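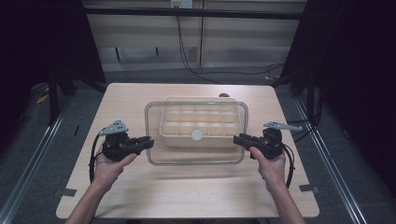

Photo: Märta Haugen / Kemside Courier

Divided trays and clear tubs to go out with Kemside starter kits in March

KEMSIDE — Gardeners who signed up for this year's seed starter kit will get a clear plastic container and a divided tray to go inside it, in place of the peat pots handed out last spring. Pickup begins in March at the Fourie Hall side entrance.

The Kemside Garden Exchange has 500 kits to give away. Each one includes a container, a tray with small square compartments, a bag of starting mix and seeds for tomatoes, basil and lettuce. Names were taken through the winter at the library desk and by phone, and 200 kits are still unclaimed.

Märta Haugen, who runs the exchange, said the change came down to storage and complaints. The peat pots took up most of the back closet at the hall, and many people told her the pots fell apart before the seedlings were ready to move.

"I had a whole folder of notes about those pots," Haugen said. "Some people loved them. More people had soil all over the windowsill."

The new trays are a pale cream color and shallow. The containers are see-through and larger than the trays, which leaves open space at one end when a tray is set inside. Haugen said that space is where she wants people to pour the water.

"Pour it in the gap and let the tray soak it up from underneath," she said. "If you pour it on top, the basil seed floats off into the next square and then you don't know what you have."

She recommends poking a hole in the bottom of each compartment with a nail before filling it. The trays are shipped without holes. Anyone who would like it done for them can ask at pickup, though it will mean a longer wait.

The printed sheet that comes with the kit gives these directions:

Fill each square to just below the rim and press the mix down lightly.

Put two seeds in a square. Cover tomato seed with a pinch of mix. Leave lettuce and basil uncovered.

Set the tray in the container and add water to the depth of a fingertip. Pour off what is left after an hour.

Keep the container on a table out of direct sun until the first green shows, then move it to the brightest window in the house.

Thin to one plant per square when the second pair of leaves opens.

An early version of the sheet, mailed with the winter newsletter, said to cover the lettuce seed. That was a mistake, Haugen said, and anyone who still has the old sheet should throw it out.

The exchange bought the trays and containers with a grant from the Trustum fund, which paid $3,303 toward the program this year. Another $956 came from the fall plant sale. The starting mix was bought separately from Celtik, a garden supply yard on the county road, and is the same kind used last spring.

Kits are free to anyone living in Kemside or the surrounding township, one to a household. People who reserved a kit should give the name they signed up under. Those who did not reserve one can still get on the list by calling the library desk or stopping by before noon.

The side entrance at Fourie Hall has a ramp and is closest to the lower parking lot. The front doors will be locked during pickup hours, which run from 9 a.m. to 2 p.m. The upper lot is closed while the drain is being repaired.

Households that took part last year and have leftover peat pots may bring them along. The elementary school has asked for them for its bean planting, and a box will be set out by the door. Only unused pots can be taken.

The exchange would like the new containers and trays back once seedlings are in the ground. They should be rinsed and dried before they are returned, and the trays should be taken out of the containers so that each can be stacked separately. Returns will be accepted at the library through the end of June.

Haugen said seeds for peppers were left out this time after poor results last spring. She still has a small supply of the pepper seed and will give a packet to anyone who asks, with the warning that most of hers did not come up until May.

Questions about the kits can be left at the library desk.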